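Release notes and documentation for the Varkodstead Household Recycling Survey, version 5. Please read this file before opening the tables.

## Summary

The Varkodstead Household Recycling Survey records what residents of the town say they do with used drink containers, food cans, glass and paper. It is maintained by the Salameh Center for Local Records. The present release holds 2421 completed responses, one per household, and replaces all earlier releases.

The survey was designed to support planning of curbside collection routes and drop-off hours. It has since been used in coursework and in two reports to the town council. It does not measure the weight or volume of material collected. Readers who need tonnage should consult the hauler's own records, which the Center does not hold.

## Contents of the release

| File | Contents |
|---|---|
| `responses.csv` | One row per household |
| `materials.csv` | One row per household and material type |
| `codebook.md` | Full wording of every question, with answer codes |
| `districts.csv` | Names and codes of the collection districts |
| `CHANGES.md` | Corrections made between releases |

The main table has 32 columns. Column names are in lower case and are stable across releases, with one exception: `dropoff_use` was called `depot_use` before version 4.

## How the responses were gathered

Paper forms were mailed to every residential address on the town's collection list. A reminder was sent to addresses that had not replied, and forms could also be returned at the public library in the Gremitz district. Residents could answer in writing or by telephone. Telephone answers were entered by staff on the same form and carry the value `T` in the column `mode`.

Forms were keyed twice by different staff members, and disagreements were settled by reference to the paper original. The work was supervised by Majdi Qudah. Paper originals are kept in closed storage and are not available for inspection.

## Material types

Respondents were asked about 6 material types:

- `AL` — aluminum cans and bottles
- `ST` — steel food cans
- `GL` — glass bottles and jars
- `PL` — plastic bottles and tubs
- `PA` — newspaper, mail and office paper
- `CB` — cardboard

In releases before version 3, aluminum bottles were coded with "other metal." Many residents had written them in by hand under cans, and the two have been combined under `AL` from version 3 onward. Caps and lids are not coded separately. A container is assigned to the material of its body, whatever the cap is made of.

## Missing and unusual values

Blank answers are stored as empty cells. The code `98` means "does not apply" and `99` means "prefer not to say." These codes must be removed before any average is taken.

Households in the Bronico apartment blocks share a single collection point, and their answers on pickup day are coded `98` throughout. Analysts comparing districts should leave this question out or report the Bronico blocks on their own.

## Known limits

Return rates differed by district and were lowest among rental addresses. No weights are supplied. The answers are self-reported, and residents may overstate how often they recycle. The survey was held in a single season and cannot show change over the year.

## Privacy

Names, street addresses and telephone numbers were removed before the tables were prepared. Any attempt to identify a household is a breach of the terms of use.

## Terms of use and citation

The tables may be used for research, teaching and public planning. Commercial use requires written permission. Please cite as follows:

> Desjardins, L., and Qudah, M. *Varkodstead Household Recycling Survey*, version 5. Salameh Center for Local Records.

## Contact and maintenance

Corrections should be sent in writing to Liette Desjardins, data editor, with the row identifier and the release number. Corrections accepted before the end of July will appear in the next release — later ones will be held over.

Last revised: Jun 24, 2022
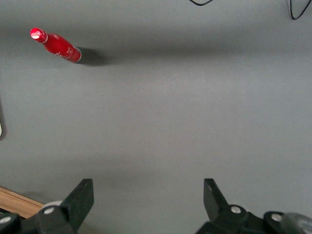 *Material type `AL`: red aluminum bottle with white lettering.*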